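Search this site Enter keywords Go

Household Textiles and Garment Care
Unit 4: Laying out and folding knitted trousers
Course handout, Rodcombe

Purpose of the unit

This unit covers the flat preparation of trousers in knitted cloth before folding, and the two folds used in the practical. Woven trousers with a pressed front crease are dealt with in the next unit and need a different method. Students should have read the notes on fibre and yarn before starting, in particular the section on recovery after stretching.

4.1 Terms

Waist edge: the upper opening, with or without elastic.
Rise: the distance from the crotch point to the waist edge.
Crotch point: the place where the two legs meet.
Inseam: the seam along the inner side of each leg.
Hem: the turned and stitched lower end of the leg.
Long fold: a fold running along the length of the garment.
Cross fold: a fold running across the length of the garment.

Melange and heathered cloths contain fibres or yarns of more than one shade. Small marks and light creases are harder to see on them than on a plain dyed cloth. Check these garments by touch as well as by eye.

4.2 The working surface

A table at hip height is preferred. In a domestic setting the bed is the usual substitute and is acceptable provided that it is made and the cover is pulled reasonably flat. Two properties of the bed affect the result.

(a) Softness. The mattress gives under the hand, so pressure applied to a crease pushes the cloth down without flattening it. Smooth with a sideways stroke of the palm.

(b) Slip. A cover with a satin finish offers little grip. The garment moves as a whole when one part of it is pulled. Hold the waist edge down with one hand and work towards the hems with the other.

Creases in the cover itself can carry through to a thin garment. With a medium or heavy knit they can be ignored.

4.3 Laying out

Place the trousers across the bed with the waist to one side and both hems to the other. The worker stands at the foot end and can then reach the full length of the garment by moving a step to the left or right. Laying the garment along the bed puts one end out of easy reach.

Open the legs slightly so that neither lies on top of the other. The gap should be narrow at the crotch point and widen towards the hems. Inspect the parts in this order: waist edge, rise, farther leg, nearer leg, hems.

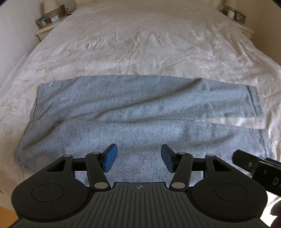
Fig. 4.1 Knit trousers laid sideways on a bed before smoothing, waist at left. Note the diagonal fold across the farther leg.

Three kinds of surface fault are distinguished.

Diagonal folds cross the leg at an angle. Treat them by lifting the hem and laying it down again in line with the leg. Smoothing alone tends to move a diagonal fold along the cloth and leave a raised point at its end.

Curved creases lie near the waist and run towards the crotch point. They show that the front and back layers are out of register. Lift the waist edge, shake once, and lower it so that the two layers meet.

Ripples are shallow and have no sharp edge. A single stroke towards the hem is sufficient.

In Fig. 4.1 all three can be found. The hems are also uneven, that of the nearer leg lying slightly farther to the right. An offset of this kind should be corrected before the first long fold, as it will be carried into every later one.

4.4 Fold A (shelf)

1. Bring the farther leg over the nearer leg, matching inseams and hems.
2. Tuck the projecting part of the rise inwards to give a straight side.
3. Smooth from waist to hem.
4. Make one cross fold, hem to waist.
5. Make a second cross fold in the same direction.

4.5 Fold B (drawer)

Proceed as for Fold A to step 3. Fold the hem end up to two thirds of the length, then fold the remainder in thirds from the hem end. The finished piece should stand on its edge without support. If it falls open, the cross folds are too loose or the cloth is too light for this method.

Do not roll heavy knits for long storage.

4.6 Practical

Work in pairs at the Holtex benches. Each student completes 13 garments, alternating Fold A and Fold B, and enters the finished width and height of each on the record sheet. Sheets are returned to the Brutthorpe office before the end of the December teaching block. Shelf dividers are set at 600 mm, and two stacks of Fold A must fit side by side between them without compression.

Handout revised November 16, 2025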